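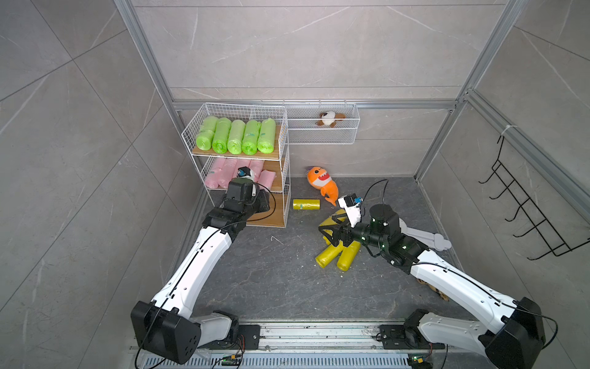 图4 三层网架上的成卷袋子：上层绿卷竖放，中层粉卷横放，下层留空；黄色一卷在架脚旁的地面上。

4.3 同一种东西，两种放法

写到这一节我其实挺高兴的，因为前面两节讲编码表讲得我自己都犯困（审稿的朋友大概也是），现在终于可以好好说说架子了。先把图4里最要紧的一点拎出来：同样是成卷的袋子，绿的站着，粉的躺着。颜色分了层，姿势也跟着分了层。我们这个项目叫Jadatach，做的是家里那些又小又轻、用完还得补的东西怎么收，成卷的袋子是其中最不起眼的一类，结果占掉的讨论时间最多。Ivone Toledo有一次在组会上说，她没想到自己读完博士会为一卷袋子该站着还是躺着跟人争一个下午。我也没想到，但那个下午很值。

先交代材料。我们在Endville和Prosham两个地方一共走访了200户，请每户写收纳日记，凡是往架子、篮子、抽屉里放东西，或者把放错的东西挪回去，就记一条，长短随意。最后和成卷物品有关的记录有671条，4.3到4.5三小节用的都是这批。日记的写法千差万别，有人一条写半页，有人只写“绿的放上面了”，我们一律照原样收，不改错字，不补标点。编码由我和Nerea Pastor分头做，做完再坐到一起对，对不上的地方请Thitima Chareonsuk来裁。她裁得很快，快到我有时候怀疑她没看完，可翻回去一查，她的理由都写在页边上，字很小。

竖放和横放的差别，在日记里比我预想的要明显得多。写竖放的人，用的动词多半是“排”“码”“对齐”，写横放的人多半用“放”“塞”“搁”。我一开始以为这只是个人习惯，爱整齐的人就竖着，不爱整齐的人就横着，后来发现同一个人在同一天里会两种都写。有位住在Endville的受访者，上午往最上面一层“码”了一排，傍晚往中间一层“搁”了几个，两条记录隔着五行，笔迹都一样。我把这两条给Nerea看，她说这就对了，姿势跟着层走，人倒是次要的。这句话后来差不多成了这一节的骨架。

图4就是这样一个一架两式的情形。最上面的木层板上，五卷绿色的从左到右站成一排，塑料外皮是亮面的，挨得很整齐。中间那层能看见四卷浅粉的，都侧躺着，有一部分被挡住了，所以我只说能看见四卷，后面还有没有我不猜。绿和粉没有混在一起，至少看得见的地方没有。如果按我们第三节的编码表来填，上层记“竖、单色、成排”，中层记“横、单色”，至于中层成不成排，我和Nerea填得不一样，她填“是”，我填“不确定”，Thitima裁的是“不确定”。（我赢的次数不多，请允许我记一笔。）

那么为什么上层容易竖？我们手头有几种解释，都不完整，我按自己相信的程度从高到低说。

第一种是头顶的空间。最上面一层往往没有另一块板压着，东西立多高都行，手从上面下去，一捏就是一卷。中间一层上下都有板，手只能从正面进去，竖着的卷要是离上面的板太近，手指就没有地方弯。受访者很少直接说“空间”这个词，他们说的是“手进不去”“会碰倒”“得先抽前面的”。把这些话合并起来，我们编了一个代码叫“进手”，它在谈中间层的记录里出现得最勤。要提醒一句，“进手”说的是人在日记里抱怨过的东西，我们没有去量每一层的高度。Iker Gallardo一直主张要量，他甚至自己带了卷尺去过几户，可是走访的时间排得太紧，量了前面几户就停了，数据不齐，我们就没有用。他到现在还对这件事有意见，我也觉得他有道理。

第二种是看得见的问题。上层竖排，站远一点也能一眼看出还剩多少，少了一卷就有一个缺口。横着放的时候，前面的挡后面的，得弯腰或者伸手去摸才知道。日记里有不少“以为还有，一摸没了”的句子，几乎都跟横放有关。这一种我原来排第一，后来挪到了第二，原因很简单：有些人家的上层比眼睛高出一截，站在跟前根本看不见里面，他们照样竖着放。问起来，回答五花八门，最多的一种是“一直这么放”。

第三种是卷自己的脾气。成卷的东西躺着会滚，站着会倒，哪一种更烦人，要看板面，也要看左右有没有东西夹着。一排绿卷互相靠着，谁也倒不到哪里去；如果只剩一两卷，竖着的那种好处就没有了。我们注意到有的住户在用到最后两卷的时候会把它们放倒，等补了新的再全体立起来。这个“放倒—立起”的循环我个人非常喜欢，可惜只有少数几户写得足够细，能让我们从头跟到尾，写进正文总觉得底气不足，所以我把它放在这里，随便说说，不当作发现。

4.4 空着的那一层

最下面那块木层板是空的，浅浅的木纹露在外面。这一层在编码的时候给我们惹了不少麻烦，因为编码表的第一版里压根没有“空”这一项。我们当时的想法很天真：没有东西，就没有收纳，没有收纳还记什么呢？结果第一轮对表，Nerea在十几条记录旁边都写了同一个问号，意思是，写日记的人明明专门提到某一层是空的，你让我填什么？

她说得对。空层在日记里是有内容的。有人写“下面先空着，等大包回来再说”，有人写“最下面不放，灰大”，有人写“空一层，看着舒服”，还有一位写得很硬气：“空着就空着。”这四句话，四个意思，如果统统丢掉，那我们做的就只是半个架子的研究了。于是第二版加了三个子项：预留、回避、无说明。“看着舒服”后来归到哪里，吵了很久，最后单开了一项，叫“留白”，名字是Wenjie Tan起的。

要是只看一张图，空层是哪一种，谁也说不准。图4的下层当然也一样。我们在编图像材料的时候，凡是没有日记配着的空层，统一填“无说明”，不往前猜，也不往后猜。Iker觉得这样太保守，他认为黄色那一卷就躺在架子脚边上，旁边又正好有一块空板，两件事放在一起看，下层八成就是给黄色留着的。我很愿意相信，颜色分层这件事已经有两层在那儿了，第三层接第三种颜色，多顺！但是顺不等于是。我们在日记里遇到过完全相反的情形：三种颜色两层放，第三种颜色跟第一种挤在一起，下面那层一直空到日记写完。所以我在这里只能说，图4的摆法和“按颜色逐层放”这个规则不矛盾，再多一句我就不敢写了。

下层空着，还有一个很实际的缘故常常被我们这些坐着写论文的人忘掉，那就是弯腰。写日记的人没有忘。“腰”这个字在我们的材料里出现的频率高得惊人，我当初做词表的时候把它当成身体词筛掉了，后来又灰头土脸地加回来。Prosham那边有一位受访者，把常用的全放在齐胸的高度，上面一层放换季才用的，最下面一层除了过年不碰。她的日记里有一句我抄在了办公桌前：“低的地方留给脚。”我们讨论过要不要拿它做这一节的标题，Ivone说太文艺，编辑会改掉，就算了。

再说说编码上的一个小坑，给以后想用这套表的人提个醒。“空”和“看不见有没有”是两回事。图4的下层整块板都露着，隔着白色的细网框也能看到木纹，填“空”没有问题。中层就不行，有遮挡，只能填“可见四，余不详”。我们第一轮有些表把后一种也当成满的或者空的处理了，等到汇总的时候才发现同一户前后对不上。返工那几天大家的心情都不太好，茶水间的饼干消失得特别快。

4.5 地上的和墙上的

收纳研究有个老毛病，眼睛只盯着架子。架子上的东西有位置，有层，有左右，好记，好画，好算。可是一间屋子里要收的东西，总有一部分不在架子上，这一部分恰恰是日记里最有感情的地方。我们在开题的时候把它叫“架外物”，这个词不好听，用久了也就顺口了。

图4里的架外物有三样值得说。一是黄色的那卷袋子，侧躺在地上，包装上看得到一个小小的绿色标签，离架脚很近。二是橙色的鲨鱼毛绒玩具，也在地上，歪着身子，咧着一嘴白牙，眼睛很大，尾巴卷着，黄卷就在它左边一点。三是一只小狗毛绒玩具，白脸，棕耳朵，圆圆的深色鼻子，待在墙上挂着的白色网篮里，从篮子边上往外看。

这三样东西摆在一起，刚好把我们关于“归属”的三种编码都占了。小狗有家，篮子就是它的家，至少它在一个容器里，容器又固定在墙上，按表应该填“在位”。黄卷有同类，架子上成卷的东西都是它的同类，可它本身在地上，按表填“离位，有同类”。鲨鱼最麻烦。它的同类是谁？如果按材质和用途，它的同类是篮子里的小狗，都是毛绒玩具，那么它也该填“离位，有同类”。如果按颜色，满架子没有一个橙色的，它就是“离位，无同类”。我们的编码表写的是“同类”，可没有写按什么同。为了这一个字，又是一个下午。

后来我们回到日记里去看住户自己怎么分。结论（说是结论，其实是个大致的印象）是：消耗品之间，人们更常按颜色或者包装来认同类；玩具之间，几乎没有人按颜色认，大家说的是“毛绒的一堆，硬的一堆”，或者干脆是“他的一堆，她的一堆”。也就是说，同一个人手里至少有两套规则，走到架子前用一套，走到篮子前换另一套，换得毫不费力，连自己都不觉得。我问过几位受访者，为什么袋子要分颜色，玩具不分？他们的表情都像是我问了一个很傻的问题。有一位想了半天，回答说：“玩具有脸啊。”

这句话值得多写几行。有脸的东西，日记里的动词就不一样了。袋子是“放”“码”“塞”，毛绒玩具是“让它坐着”“叫它待在那儿”“把它请回去”。放进篮子的时候还常常顾及朝向，脸要朝外，能看见人，或者能让人看见。我们加了一个附加码叫“朝向”，本来只打算给厨房里有标签的瓶瓶罐罐用，没想到在玩具这边用得更多。图4里的小狗脸露在篮边之上，朝向填“外”，没有争议，是那天下午唯一没有争议的一格。

篮子本身也该提一句。架子有层，层逼着人做选择，上面还是中间，左边还是右边。篮子没有，东西往里一放就算完事了。我们一度想把篮子称为“低要求容器”，Thitima不同意，她说挂在墙上的篮子要求一点也不低，手得抬起来，东西要过那道边，太大的放进去还会露出来一截。鲨鱼要是进了篮子，和小狗挤不挤得下，我看着图也拿不准。她的意见我们采纳了，现在文中一律只写“篮”，不加形容词。

地面要单独说。很多人家的地面是收纳的一个中转层，这一点Cifuentes那份早期的走访记录里就提过，只是没有展开。（那份记录是项目前身留下来的油印本，装订松了，我们影印的时候掉了两页，后来在Ivone的抽屉里找到了一页。）东西从一个地方到另一个地方，中间经常在地上待一会儿，有时候一会儿，有时候一个月。日记里对地面的称呼非常多样：“先搁地上”“脚边”“门口那块”“架子底下”。其中“脚边”指人的脚边还是架子的脚边，我们花了点功夫去分，分到最后发现写的人自己也不分。

地面上的东西离它该去的地方有多远，我们用了一个很粗的办法：够得着、走一步、走几步。黄卷离架子近，填“够得着”。鲨鱼离篮子有多远就不大好判断了，篮子在墙上，鲨鱼在墙根前的地上，平面上看着不远，可还有一个高低差。我倾向填“够得着”，Nerea倾向填“走一步”，理由是蹲下去再站起来，体感上跟走一步没有两样。这一格空了很久。我后来服了她，体感这个理由，跟前面说的腰是一回事，表上量不出来，人身上有数。

还有地上那些细小的浅色碎屑，深灰色的地面上特别显眼，散得东一点西一点，靠中间偏左还有一小块白色的碎片。按编码表，碎屑不属于收纳对象，不填。不过有一条规律我想顺手记下来：日记里写到打扫的那些天，架外物的记录会明显变少，因为要扫地，就得先把地上的东西捡起来，捡起来了，总得放个地方，十有八九就放回了架上或者篮里。扫地成了归位的由头。有位受访者写得很直白：“为了扫那点渣，把一地的东西都收了。”我们没有为这个单设编码，觉得可惜，下一轮想补上。

4.6 颜色到底帮了谁

既然颜色分层这么常见，就得问一问它的用处。我们在Prosham做过一次小规模的口头回访，时间是二月，外面冷得要命，受访者都很愿意让我们在屋里多坐一会儿，所以录音都偏长。问题只有一个：您家的袋子为什么这么分？

回答里最常见的是“好找”。这不意外。意外的是第二常见的，“好还”。也就是说，分颜色的好处有很大一部分落在放回去的那个人身上，特别是家里不止一个人收东西的时候。找东西的人知道自己要什么，翻一翻总能翻到；放东西的人往往是别人，不知道规矩，这时候架子上已有的颜色就替规矩说话了。绿的跟绿的，粉的跟粉的，不用问，也不用贴条。有一家原来贴着手写的条子，后来掉了，谁也没再贴，因为那排颜色还在。

可是颜色也有说不上话的时候。来了一卷新颜色的，怎么办？图4的黄卷就是个很好的讨论材料，架子上看得见的只有绿和粉，黄的放上层还是中层，颜色本身给不出答案。我们把这种情形叫“孤色”。日记里处理孤色的办法，归拢起来大致有这么几路：放到空层去，另起一层；放到同类的尽头，跟那一排隔开一点；横在别的卷上面；或者就先不放，让它在外头待着。哪一路多，要看家里有没有空层，有空层的人家，走第一路的居多。没有空层的，什么样的都有，我见过一卷孤零零的蓝色被夹在两本菜谱中间，夹了整个记录期。

孤色还牵出一个尺寸的问题。不同颜色常常对应不同的大小，受访者嘴里说的是颜色，心里分的是大小，“绿的”就是“大的那种”，“粉的”就是“小的那种”。这一层意思光看图是看不出来的，得有人说。所以我们在图像材料上只编颜色，不编大小，日记里两样都有的，才两样都编。Wenjie Tan提过一个办法，拿旁边的层板当参照去估，我们试了几张，误差大得没法用，就放弃了。

姿势这时候又回来了。有好几位受访者提到，姿势可以补颜色的不足：灯暗的时候看不清颜色，可是站着的和躺着的，手一摸就知道。夜里起来换垃圾袋的人尤其看重这个（写这一条的是一位带小孩的父亲，那条日记的时间是凌晨三点多，字写得歪歪扭扭）。我以前完全没有从“摸”的角度想过竖放和横放，读到这里赶紧翻回去重看“进手”那个代码，果然有一部分跟摸有关，被我归到空间那一类里去了。表4里的数是改过之后的，改之前的版本放在附录，有兴趣的读者可以对着看。

说到附录，我们的图像材料连同编码表加起来有约1,000页，不可能都附上，附的是每一类里有争议的那些。选有争议的来附，是Thitima的主意，她的原话是没有争议的东西附了也没人看。我觉得这个做法对后来的人更有用，前提是你得不怕别人看见你们吵架。

4.7 几处没有处理好的地方

最大的一处，刚才提过，没有量尺寸。层与层之间有多高，卷有多长，手进去要多大的空当，如果都有数，“进手”这个代码就不用全靠人的抱怨来撑。下一轮走访Iker会负责量，卷尺他已经买了新的，旧的那把借给隔壁组之后再也没见过。

其次是日记和图没有完全配上。有的住户写得勤，有的住户图多字少，两种材料互相补的机会白白错过了一些。空层为什么空，孤色为什么孤，一张图答不了，配上一句哪怕很短的话就好办多了。以后我们打算请住户在提到空层的时候多写半句，只要半句。

再有就是玩具。项目起初只管消耗品，毛绒玩具是半路进来的，因为它们总是出现在架子旁边、篮子里面、地面上，躲也躲不开。编码表为它们打的补丁有点多，“朝向”是补丁，“有脸”其实也是（我们内部真的用过这个码，投稿前改成了“拟人动词”，Nerea至今管它叫有脸）。按什么认同类的问题，目前的处理是两种都填，按用途一格，按颜色一格，统计的时候分开算。于是图4的鲨鱼在两格里得了两个不同的结果，用途格里它跟小狗在一起，颜色格里就它自己。

至于黄卷，颜色格填“孤色”，用途格填“有同类”，距离填“够得着”，去向一栏空着，我们没有填。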